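3 min read

10 May 2022

Back on the indigo vat today, batch 14, the one I started in January and then ignored. pH was down to nine and a bit, so I fed it lime and a spoon of fructose and left it alone until after lunch. The Oravden powder clumps like crazy – paste it with warm water first next time!
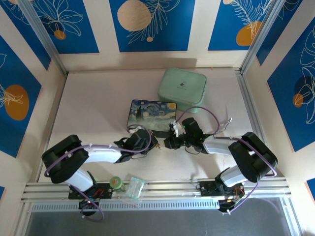 Blue panels, white leaf outlines.

Did 5 dips on the Engelhardt linen, two minutes each, with a good long airing in between (I got impatient on the last batch and it went streaky). The shade after dip 3 was already close to what Plarnthorpe asked for, but I kept going because I always do. Weighed 123 g of dry cloth going in.

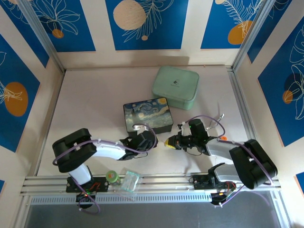

Starry Night tin, sage-green box behind.

Rinse water ran blue for ages. Vinegar in the second rinse helped, or I think it did. Crocking test tomorrow with the white cotton rag.
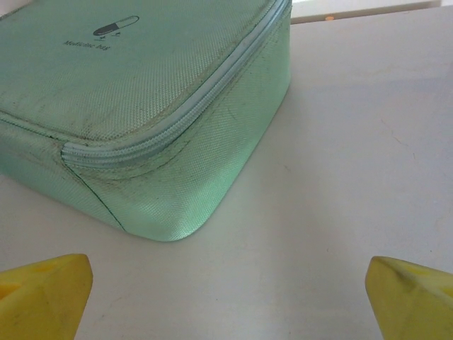 A note left on my last page reckons the streaks came from skimming too late, and that the flower should come off before every dip and go back in at night. Fair enough, I only skimmed once.

The Dranuria wool can wait, lime is too harsh for it anyway. Need 2 more buckets with lids.

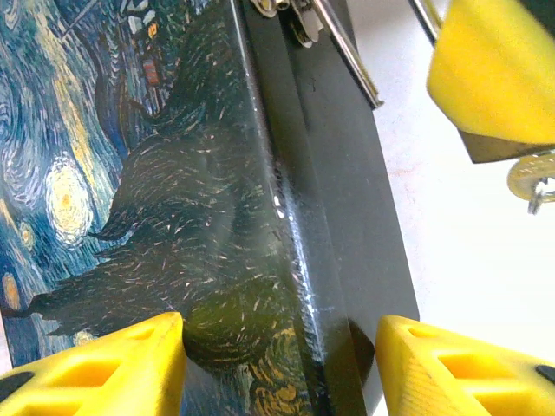 The cypress, close up.

Vat covered, heater on low. Check pH before feeding it again.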